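Ususier supplies replacement parts for household appliances: door gaskets, drain pumps, heating elements, inlet valves and dryer belts. The catalog holds 1,759 part numbers, each cross-referenced to the model numbers it fits. Superseded numbers stay searchable and point to the current part.

## What we stock

Most orders are for the Britance line of washer and dryer parts. Gaskets and hoses are sold under the Ofori name. Both lines are packed in our own warehouse and labeled with the part number, the revision letter and the bin code.

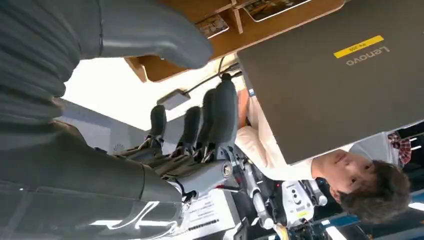 Fit is checked against the model plate, so please have the full model number ready when you order, including any suffix after the dash. Two machines with the same front panel can take different pumps. If a listing shows no match for your suffix, send us the plate number before ordering.

## Ordering and returns

Orders placed before 3 p.m. ship the same day. Unused parts may be returned within 7 weeks in the original bag. Electrical parts must have the seal intact.
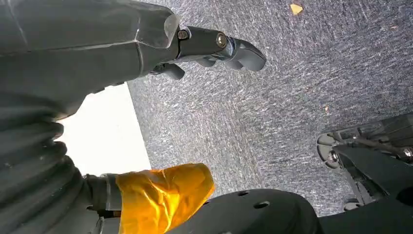

Fastener kits are listed under Plurano and sold separately from the parts they hold. Each kit sheet gives thread, length, head type and drive. Head type matters when reordering: a round bolt head like the one near the knuckle joint of the gray hand and the smaller dark screw closer to its wrist would be entered on separate lines, each with its own number. Kits are not sold by appliance model.

Trade accounts are open to repair shops with 2 or more technicians. Price lists are updated in January.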